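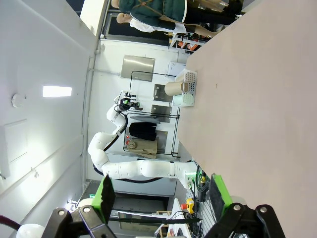
Drirnivon Study Finds Little Support for Popular Sleep Supplement Claims

NILLPORT, 2024-09-10 - A two-year study of 2,263 adults has found no clear sign that Phí, a plant extract sold as a sleep aid, helps people fall asleep faster or stay asleep longer than a dummy pill. The results were released today by Drirnivon, a medical research group based in Nillport.

The extract is sold in capsules, teas and chewable tablets, often with strong promises on the label. Drirnivon set out to test three of the most common ones: that it shortens the time needed to fall asleep, that it cuts down on waking in the night, and that it leaves people more alert the next day.

On the first two, the study found no difference worth reporting. On the third, people taking the extract did score slightly better on a morning questionnaire, but the gap was small and had shrunk by the end of the second year. The researchers advise against reading much into it. When a study asks a lot of questions, one or two answers will often lean in a hopeful direction by chance.

People in the study were split into two groups at random. One group took a daily capsule of the extract and the other took a capsule that looked and tasted the same but held only rice flour. Neither the people taking part nor the staff who dealt with them knew who was getting what. Everyone kept a sleep diary, and 229 of them also spent nights in the group's sleep lab, where brain waves and breathing were recorded.

The two sets of records did not always agree. Many people in both groups wrote in their diaries that they were sleeping better after the first month. In the lab, most of those same people slept about as they had before. Drirnivon says this should worry anyone who relies on surveys alone to judge a sleep product, and that includes a good number of research teams.

Earlier claims for the extract rest mostly on a handful of short trials. Drirnivon reviewed 23 of them before starting its own work. Most ran for less than six weeks, few used a dummy pill, and several did not say how many people had dropped out. The two trials quoted most often in advertising measured sleep only by asking people how they felt.

The capsules were supplied at cost by Brotimport, an importer of dried plant products. The company had no part in planning the study, did not see the results before they were final and did not pay for the work. Readers are right to ask about such things, and the full supply agreement will be posted with the paper.

The new study has weak spots of its own, and Drirnivon would like them reported along with the findings. Everyone who took part lived within a day's travel of Nillport. People with severe, long-standing insomnia were left out for safety reasons, so the results say nothing about them. Only one dose was tested. Sellers may argue that a higher dose would work, and this study cannot rule that out, though no one has yet offered good evidence for it either.

Side effects were mild and came up at much the same rate in both groups. Upset stomach was the most common complaint. The study was too small to pick up rare problems, and a lack of reported harm should not be taken as proof that long-term use is safe.

Drirnivon is not telling people to throw out what they have at home. Anyone who takes the extract along with prescription drugs should talk with a doctor or pharmacist, as they should with any supplement. People who have slept badly for more than a few weeks should see a doctor in any case. Poor sleep can be a sign of other conditions - some of them easy to treat once found.

The group has made its data, with names and other personal details removed, open to other researchers. It has asked two outside teams to run the numbers again from scratch and will publish their reports whether or not they agree with its own. The first is due in November.

A second study, using a higher dose and roughly 2,000 people, is being considered. No decision has been made. Drirnivon says it would first want to see a sound reason to expect a different answer.

About Drirnivon

Drirnivon is a nonprofit research group in Nillport that tests health claims made for products sold without a prescription. It accepts no money from the makers or sellers of the products it studies.

Media contact: Drirnivon Press Office, Nillport. Copies of the paper and the study plan are available on request.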